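I will defend orange pop to anyone who'll sit still long enough. My neighbour Dušan Petek thinks it's a drink for six-year-olds (he's a sparkling water man, poor thing) and we've been having this argument over the fence since October. But what else looks that cheerful standing on a plain white table? You don't get that from a glass of water!
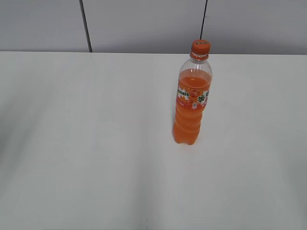
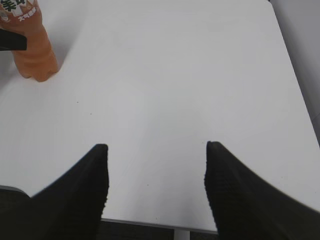
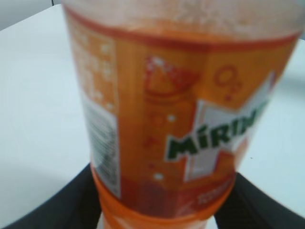
I grew up on the stuff. From 2000 on, every summer at Grekance meant a bottle from the Babić shop, shared between 5 cousins and gone in 10 minutes, and then a row over who'd had the last mouthful. Yes, it's sugary. So is cake, and people put candles on that. I don't drink it every day, I just won't be told it's childish by a man who puts cucumber in things.

Contact Prelow | Copyright Prelow | Back to top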